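Finally sorted out what to do with the kitchen table after months of putting it off. Short thread on oiling a wooden table, as a few of you asked when I mentioned it in January.

1/ The table came from Zlata Tkachuk, who was moving to a smaller flat. It had an old varnish on it that had gone yellow and was flaking at the corners. I paid her 50 quid and a lift to the station.

2/ Varnish sits on top of the wood. Once it chips, water gets under it and you have to take the whole lot off to fix it properly. Oil soaks in, so you can patch a bad spot on its own. It needs doing more often though.

3/ Sanding took two evenings. I started at 80 grit, then 120, then 180. I stopped there. If you go much finer the oil doesn't take as well. Always go with the grain, even when your arm is telling you otherwise.

4/ Wipe the dust off with a barely damp cloth and leave it overnight. The damp raises the fibres a bit, so give it one more light pass with the 180 before you open the tin.
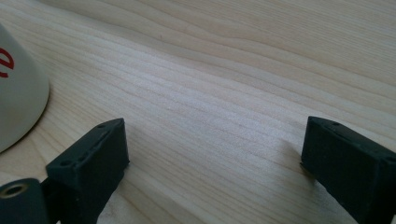 Pale wood, long straight grain, a few wavy lines.

5/ On oils. Olesia Polishchuk swears by Deron, which is thick and smells strongly for days. I used Uvoson, the clear one. On pale wood most oils will warm the colour up, so test underneath first. I did three patches on the underside and picked the one I disliked least.

6/ Thin coats. Put it on with a lint-free rag, wait 15 minutes, wipe off everything that hasn't gone in. If you leave it pooled it goes tacky and you'll be scraping it off. I did three coats with 8 hours between them.

7/ Important one. Oily rags can catch fire by themselves if you screw them up and bin them. Lay them flat outside until they're stiff, or soak them in water first. Please don't skip this.

8/ You can put light things on it after a day. Full hardening takes longer, up to three weeks in a cold room. I used placemats until then and kept hot pans well away.

9/ Day to day it gets a wipe with a wrung-out cloth. No spray polish. Tea rings come out with a bit of fine sandpaper and a dab of oil.

10/ Hipólito Riquelme asked if it would work on his worktop. Yes, but do the bit round the sink twice as often. I'm doing the chairs next, four of them, all spindles, so don't expect a thread on that soon.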